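Speaker notes: "The Inside of the Door"
Pritport Home Skills Evening, talk 2, starts 7:30

Hello everyone, and thank you to Rehema Mutiso for the warm welcome and for finding a microphone that works. I'm Concetta Amato, I've been sorting out other people's closets for a long time, and I still get excited when somebody opens a door and says "please don't judge me." I never do! I want to see what's in there!

(Pause. Let the people at the back sit down.)

Tonight is about wardrobes. Mostly it's about the insides, because that's where you spend your mornings. We pick a wardrobe for how it looks shut, and then we stand in front of it open every single day of our lives, half awake, hunting for a belt.

So start with everything out. Yes, everything, even the bag of bags. Put it on the bed and wipe down the shelves while you have the chance. Gaetano Carbone did this with me in Gurnuron last December and found 8 scarves he had been shopping to replace. He's in the second row. Wave, Gaetano.

(Wait for the wave. He may not wave.)

Next, look at the bare shelves before a single sock goes back. Where does your hand land when you reach in without thinking? That's your best shelf, and most of us have given it to spare blankets. Blankets can go up high. The middle belongs to the things you grab daily, and the floor of the cabinet is for heavy stuff and boots.
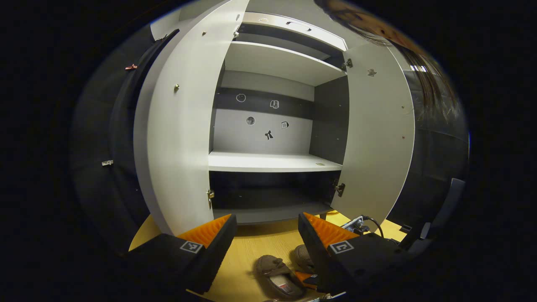 Now, stickers. I know, I know, some of you think stickers are for kids. I love them. A little clock, a little moon, a calendar, stuck on the back wall where you'll see it as you reach in. Jabari Mbwambo uses a moon for pajamas and a book for whatever he's reading, and his whole family puts things back where they go — even his teenager, who doesn't put anything back anywhere else in the house. You don't need to read a label at six in the morning. You see the shape and your hand goes there.

Plain ones are fine. A pack of 500 dots will last you years, and you can draw on them. Peel one off after a month if it isn't helping.

(If time is short, skip to shoes.)

Knobs and hinges. Two minutes on this, I promise. Open your doors as wide as they go and listen. If you hear a squeak or a scrape, tighten the hinge screws a little at a time, top one first, then the bottom. Curved doors are lovely but they swing out farther than you expect, so keep the floor in front of them clear.

And that brings me to shoes! The pair you wore today wants to live on the floor right in front of the wardrobe. Mine does too. Bok-nam Moon, who ran the Fokutano workshop with me, gives her everyday slip-ons a mat by the bedroom door and lets all the others stay inside. One pair out, that's the rule in her house, and I've borrowed it. I break it in summer.

(Ask: who has more than one pair out right now? Hands up. Mine goes up first.)

Last bit before questions. Take 5 minutes tonight and do one shelf. Leave the rest alone until you feel like it. Rehema has the handouts by the door, and there's tea in room 344 until they lock up at nine.

(Questions. Repeat each one into the microphone.)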